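Home | Courses | Student Projects | Reports | Contact

Shares 12 | Comments 11

Maintenance of the Two-Arm Cell, Project Braltmont

Our task in this project was to keep a two-arm table cell in good condition during one semester, and to write the instructions for the next group. The cell log had 1,829 cycles when we received it in March. Before us, the fingertips were changed only when they looked bad. We decided to inspect them every 163 cycles and to write down each result.

For the inspection both arms are moved slowly over the table, and the small test box stays on the surface. We look at the tip from behind, along the center seam. If the cover is turned on its black base, the grip is not even on both sides and the cover must be fitted again.
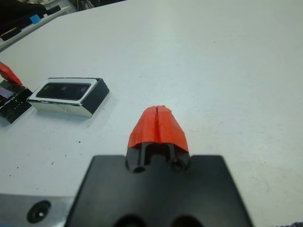 Fingertip cover from behind, with the box on the table.

The covers came from the Vorent kit. We learned that the screws should be tightened by hand first, and only after this with the key. In our first try we used the key directly and damaged one thread, so we had to wait for a spare from Erkthorpe. The table should be wiped before each inspection, which we forgot two times.

The second part of the work was the alignment of the arms.

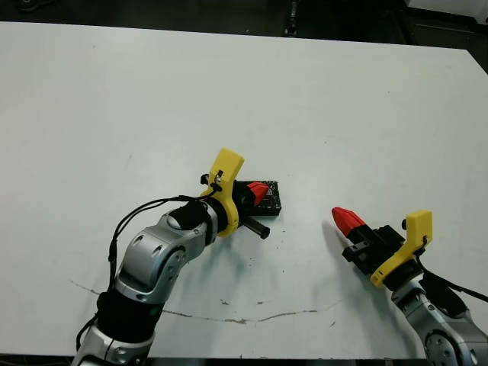
R. Fitzsimmons

The left tip is brought against the small black object and the right tip stays above the table, at a distance. In this position we compare the yellow mounts and check that the cable clips are closed. The cables of the left arm need more attention, as they make a loop along the outer side. After moving the wrist we check this loop again. The right arm is then tested in the same way with the left one parked.

The checklist has 11 points now. Point 7, the wrist offset, is still not well explained and we want to write it again before the handover.

Previous report | Next report | Back to list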